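# Sorting a mixed pile of fabric without making it worse?

**Pastis**

I've ended up with one enormous heap of cloth and I can't get on top of it.

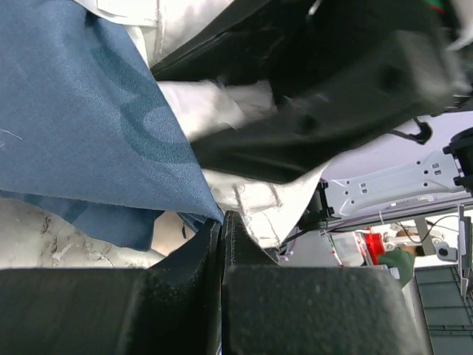 It all came out of my aunt's sewing room when she downsized in March, and I said yes to the lot before I'd seen how much there was. Blue stuff with a wavy print, plain white stuff with seams already in it, soft black bags with straps that catch on everything. Every time I pull on one piece, three more come with it and end up on the floor.

What I've tried so far:

- Sorting by color. I got a nice blue pile and a nice white pile, and then found out that half the white was old sheets and half was finished curtain panels, so I had to start over.
- Folding as I go. It takes me forever, and the big pieces come out crooked no matter what I do. They're longer than my arms.
- Stuffing it all in plastic crates and pretending it was sorted. That lasted 2 weeks.

I have one decent-sized table, a closet with four shelves, and a few crates. I'd like to use some of it for cushion covers and give the rest away. My questions are really: what do you sort by first, how do you fold big soft pieces so they stay folded, and do I have to wash everything before I put it away? I don't know the fiber content of most of it. There are no labels.

Also, is there any trick for getting lint and little threads off? The blue shows every single one.

---

**Kazlauskienė**

Oh, I've been there! I inherited my mother-in-law's stash and it lived in my hallway for a whole winter, so please don't feel bad about the crates.

Get everything that isn't flat cloth out first. Bags, cases, cords, belts, anything with a strap or a zipper. Those are what snag and drag the rest along, and the pile gets so much calmer once they're gone. I put mine in a separate crate and didn't look at them again until the cloth was done (a month later, but still).

Then sort by what it IS before you think about color. Finished things with hems and seams go in one pile, raw yardage in another, and scraps in a third. I call anything smaller than a pillowcase a scrap. Color only matters inside the yardage pile, and even then I only do light and dark.

For folding, let the table do the work. Lay the piece down and let the extra hang off the far side, fold it in half toward you, then smooth it with your forearm and fold again. If it's slippery, put something heavy on one end – I use a cookbook. For really long pieces I don't fold at all, I roll them on a cardboard tube from the fabric store. They gave me a bunch for free when I asked.

I fold everything to the same width as my shelf is deep, 15 inches in my case, and stand the pieces up on edge like books. Then you can pull one out and the others stay put. Mostly. Wide cotton behaves, anything silky slumps over by Thursday.

Washing: yes if it smells like a closet, yes if you're making cushion covers out of it, no if it's going to somebody else and it's clean. I wash unknown fabric in cool water with like colors and hang it up. The first time through I put a piece of old white rag in with the blues to see if any dye came off on it. Mine did bleed a little, so I was glad I hadn't mixed them with the whites.

Lint, I just use a damp rubber glove and wipe in one direction. It rolls up into little worms and you pick them off.

---

**Trotenura**

just donate it lol. if you haven't used it by now you won't. our animal shelter takes old sheets, call yours and ask

---

**Prarkolis**

Agree with most of what Kazlauskienė wrote, except I'd measure as I go. Pin a scrap of paper to each piece with the length and width on it. When you finally sit down to make a cushion cover you won't want to unfold 16 pieces looking for one that's big enough, and I speak from experience here. For a plain 50 cm cushion I want a piece comfortably bigger than that both ways, plus whatever the back needs, and anything under that goes straight to scraps.

On the mystery fabric, you can get a decent idea from ironing a corner. Start low, with a cotton cloth in between. If it goes shiny or sticky it's synthetic and you've only lost a corner.

And do one crate at a time. Put the rest of the heap somewhere you can't see it, under a bed or whatever, and close the door. I get through a crate in an evening with the radio on. The seamed white pieces you mentioned would be worth checking for length before you cut them up – if two of them match, somebody will want them as curtains.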